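Custusの双腕キットで炊飯器のふたを開けてみる

こんにちは!Puvicoさんから借りたCustusの双腕キット、今回はいよいよ炊飯器に挑戦です。前回の布たたみより先にこっちをやりたかったんですよね(笑)。手順だけざっと書いておきます。

手順1 机の準備
クラフト紙を敷いて、青いマスキングテープでマス目を作ります。私は貼るのが下手で継ぎ目がガタガタですが、置き場所の目安なので気にしません。炊飯器は中央寄り、薄緑の皿は左右に1枚ずつ。黄色い野菜は手前の左のマスへ。

手順2 右腕をふたの奥に下ろす
付属アプリのTrikerで「低速」を選び、右腕のグリッパーを炊飯器の後ろ側へゆっくり下ろします。左腕は右の皿の上のほうで待機。ここで焦って速度を上げると本体ごと押してしまうので、最初は8%くらいの気持ちで!

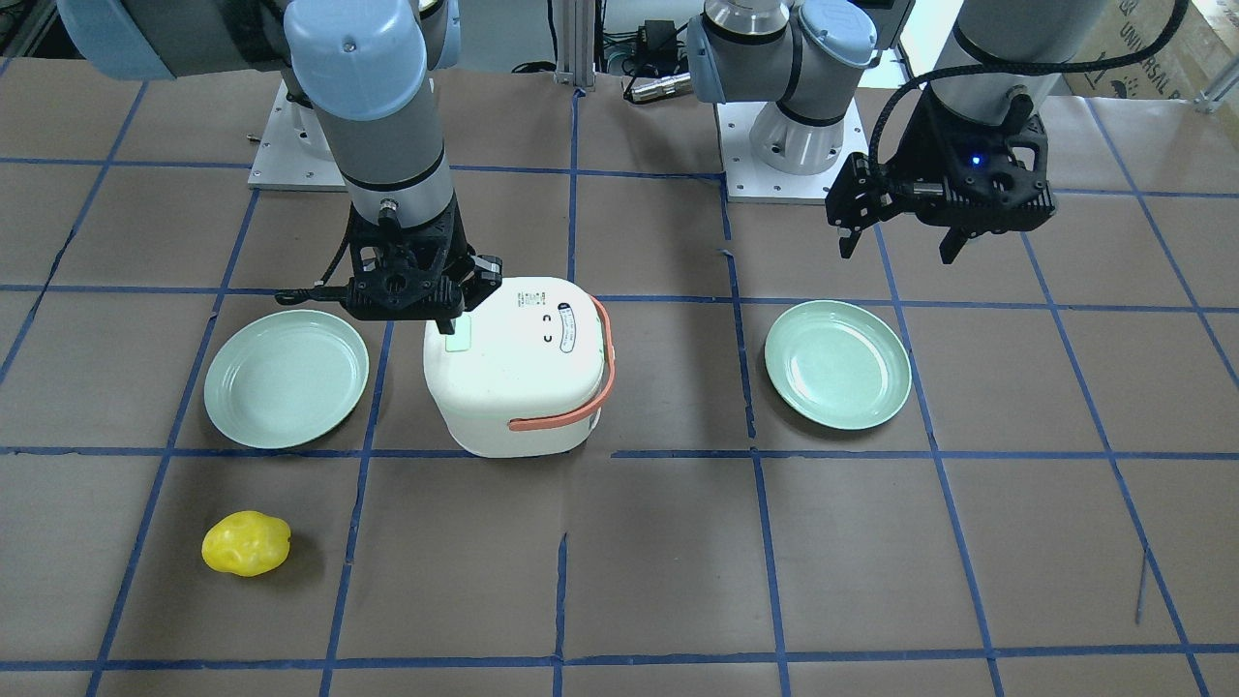
手順3 ふたを開ける
位置が決まったら登録ボタンを押して、開ける動作を再生します。うちでは4回目の調整でようやく安定しました。サポートのKumaresan D'Souzaさんに「ふたは真上に引かず、弧を描くように」と教わってからは早かったです。全開になると内釜の目盛りまで見えるので、腕は両方とも上に逃がしておきます。

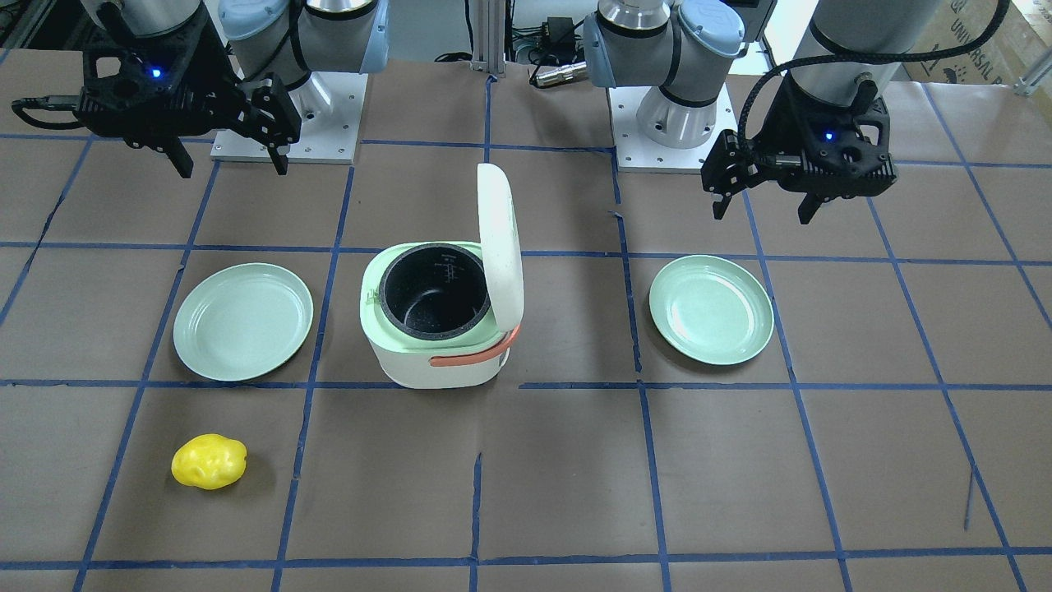 手順4 動作を保存する
名前をつけて保存すれば完了。私は「futa_21」にしました。保存先は初期設定だと本体側なので、PCにも控えを取っておくと安心ですよ。

使ってみた感想ですが、Trikerの画面はとてもわかりやすいです。ただ、日本語マニュアルの索引はもう少し頑張ってほしい!次回は黄色い野菜をつかんで皿にのせるところをやります。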